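Cuaderno de taller, nave Halliday
Enero, puesto de suelo

Preparación de la zona de tela

Sala abierta a las 8:40. Suelo de hormigón barrido en la franja central. La tela verde oliva se extiende directamente sobre el hormigón, sin cinta. Intento de alisado a mano en dos pasadas: quedan pliegues en el centro y el borde del fondo sigue ondulado. Se acepta así para hoy. Con cinta el borde mejora, pero deja adhesivo en el pulido y luego hay que pasar disolvente.

Gramaje según la ficha de Flirnum: 600 g/m2. La muestra cortada del retal da algo menos, falta repetir con la balanza buena.

Reflejos: los fluorescentes dan brillo fuerte en el hormigón por detrás de la tela. Sobre la tela, ninguno apreciable a simple vista. Medida de brillo en suelo desnudo: 83 GU a 60 grados, una sola lectura, sin calibrar el equipo antes. No usar ese valor en el informe de Gultia.

Disposición

Pinzas de mano sobre la propia tela, en el extremo izquierdo del fondo, una junto a otra. Los objetos pequeños azul claro, hacia el borde. Comprobar al recoger que no quede ninguno envuelto al doblar: la vez anterior apareció uno dentro del rollo.

Los cables finos siguen en el suelo, fuera de la tela. Los amarillos, pendientes de ordenar junto al taburete y la mesa blanca. No pisar la zona con carro hasta que estén recogidos.

Estado de la tela y del suelo, pinzas en mano:
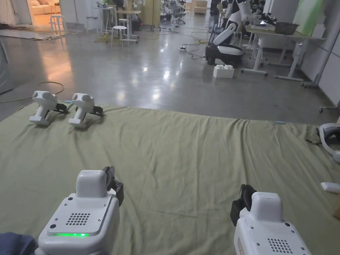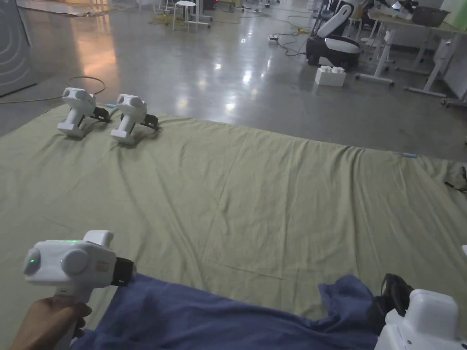 Pendiente

- Planchar la tela o colgarla una noche. Probar primero en el retal, la ficha no indica temperatura.
- Pedir a Halitz presupuesto de una segunda pieza, mismo color, ancho mayor.
- Repetir brillo con el equipo calibrado, lecturas en varios puntos.
- Bridas para los cables amarillos. Quedan 2 bolsas en el armario, una ya abierta.
- Mirar si el fondo ondulado se corrige con un listón por debajo.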